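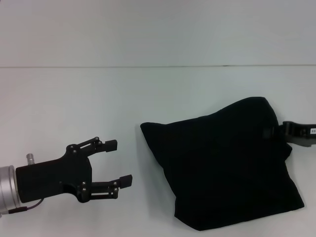 Two arms at the soft bag, left gripper open, right gripper on the fabric.

Projects > Lirivine > bag-grasp > README

# Lirivine bag-grasp planner

Hello, and thanks for stopping by! Lirivine is the small planner we use at Stastska for picking up floppy things with two arms, and this folder holds the part that deals with bags. It takes a rough outline of the fabric, suggests a pinch point for each gripper, and hands both to the motion layer (that one lives in the Plindach repo, so please clone it first).

## Getting going

Run `make setup`, then `lirivine plan --config bag.yaml`. The planner waits up to 15 seconds for a path and then gives up politely – you can raise `plan_timeout` if your machine is on the slow side.

## The wrist views

Each arm has its own wrist stream, and plenty of those views hold nothing but panels and seams.

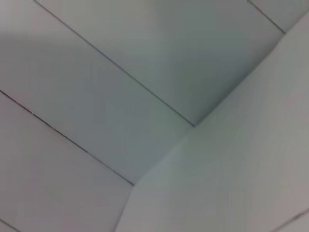

We keep them in the set on purpose, as the fabric mask ought to come back empty on them, and an early version was very fond of calling a dark seam a fold. If you retrain the mask, please leave `min_area` at 87 until you have looked through the results yourself.

## Known troubles

Black fabric next to a black fingertip still confuses the outline now and then. Erick Gachanja has a branch for this, and Rizal Pattinasarany is happy to answer questions about the config files.

Last edited 29th July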